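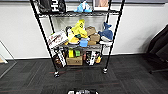

# An afternoon with the shelf people

June 2020

Plelarmont holds an open day once a year, and I'd been promised the future. The future was on the second floor, past a coffee machine with a note taped to it, and it was looking at a stuffed penguin.

The robot is called Terier, with one R in the middle. I asked the lead engineer about the spelling before I asked about anything else. "There was a form," she said. "The form got submitted." She would talk to me at length, on the condition that I left her name out, having once been quoted in a trade newsletter and teased for a month.

Terier's job, as Plelarmont sees it, is to go up to a shelf that a person has filled without thinking very hard and fetch what it's asked for. The shelf is a black wire unit on casters. Plush toys have the upper hand on it, with a blue shark at one end of the middle shelf and a yellow thing rising over its neighbors. Lower down the stock gets more serious: bottles, printed boxes, an open carton.

"People come in expecting a warehouse," the engineer said. "A warehouse is easy. Somebody's paid to keep a warehouse tidy. I want the closet you'd be embarrassed to open in front of company."

I asked who fills it. She said everyone does, and that there is one rule, which is that you may not straighten anything. A new hire squared up the cardboard boxes in March, out of plain good manners, and cost the team an afternoon. "We had the best results we'd ever had," she said. "It took us hours to work out why, and then we had to throw them away."

The morning group had been told that Terier would go for the shark. I was in the afternoon group, and so was a boy of maybe seven who had his own views on which toy it should be. He was given a sticker and asked to stand behind the tape.

What followed was, for a while, a robot facing a shelf. I don't say this to be unkind. I've stood that way in front of my own refrigerator. The engineer didn't fill the silence, and I admired her for it. When I finally asked what it was doing, she said, "Deciding where the shark stops."

This is apparently the hard part. A box has corners and generally means them. A plush toy droops, leans on the next one and changes outline when you poke it. Wire shelves make things worse. "You and I see a shelf with stuff on it," she said. "It sees a lot of little dark lines, and then behind the lines there's more stuff. Or the stuff has lines on it. It has to make up its mind."

And the casters? "The casters were my idea," she said, in the tone of a person who'd like that kept quiet as well. A unit on wheels can roll a little if it's bumped. She thinks a robot that can't cope with that has no business in an actual building. Her colleagues, she told me, have asked for the wheels to come off 3 times, in writing.

The software that sorts one object from another is called Fellex, and it was built by a supplier named Krishnan, two floors down. Relations are cordial. Krishnan's people are keen on numbers and handed me a sheet that said the current version had been run on 800 shelf arrangements, with another 300 held back for testing. I asked the engineer if that was a lot. "It's a lot of putting toys on a shelf," she said.

I tried her on the big question, the one about when I might have a Terier at home. She looked at me with something close to pity.

"What would you want it to get?"

I said I supposed my glasses.

"Where are they?"

I said that was why I'd want it.

"Right," she said. "So that's a different department."

The open day closed at 5, and there was a short talk with slides, in which the word "clutter" was used with real affection. Visitors were invited to leave an object for the shelf, provided it was clean and had no batteries in it. The boy with the sticker thought about this for some time and kept his dinosaur. I had nothing on me but a notebook and half a granola bar.

"We've got plenty of packaged food," the engineer said, when I offered it. Then she went to help someone find the stairs.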